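Pirton Desktops - Frequently Asked Questions
Care, cleaning and fitting. Last revised Nov 14, 2018.

What is the top made of?
Pirton tops are a particleboard core with a printed decor layer under a melamine surface. The underside carries a plain balancing sheet so that the board stays flat. No part of the top is solid wood, and it should not be sanded, oiled or waxed.

Will the grain match if I order a second top later?
The grain is printed from a repeating cylinder, and each board is cut from a different point in the repeat. Two tops ordered together will have the same color but will not line up at the joint. Tops made before August used the older Bralletti decor paper, which is slightly more yellow. Quote the order number if you need the older shade. We hold 119 boards of it and will not be restocking.

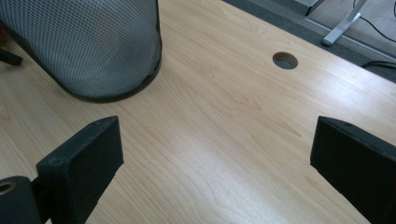 Light wood-grain desktop with round hole.

Which cleaners are safe?
Use a damp cloth and a drop of dish soap. Wipe with the grain and dry with a second cloth. Do not use scouring powder, steel wool, acetone or anything containing bleach. Glass cleaner is acceptable for fingerprints but leaves streaks if it dries on the surface.

How do I remove ink or marker?
Rubbing alcohol on a white cloth, tested first near the back edge. Work from the outside of the mark inward. Old marker may leave a faint shadow.

Can I put a hot drink on it?
Yes, for ordinary cups. Pans and soldering irons need a heat-proof mat. Damage from heat shows as a dull or raised patch and cannot be polished out.

What is the most common cause of damage?
Water at the edges. The surface sheds liquid, but a cut edge does not, and the core swells where water gets in. The usual sources are plant pots, leaking bottles and condensation. 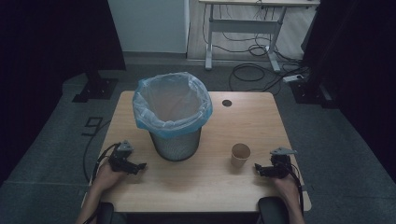

Swelling is permanent once the board has expanded, so wipe up spills near holes and joints first. If you drill your own cable hole, seal the raw edge with two coats of clear varnish before fitting the grommet.

What load can the top carry?
200 lb spread evenly on the Amudetti frame. Point loads such as monitor clamps need a steel plate underneath - part 2483, sold separately.

Does the top fit other frames?
It is pre-drilled for Amudetti and Đàm frames. For any other frame, drill pilot holes and check that the screws are shorter than the board is thick.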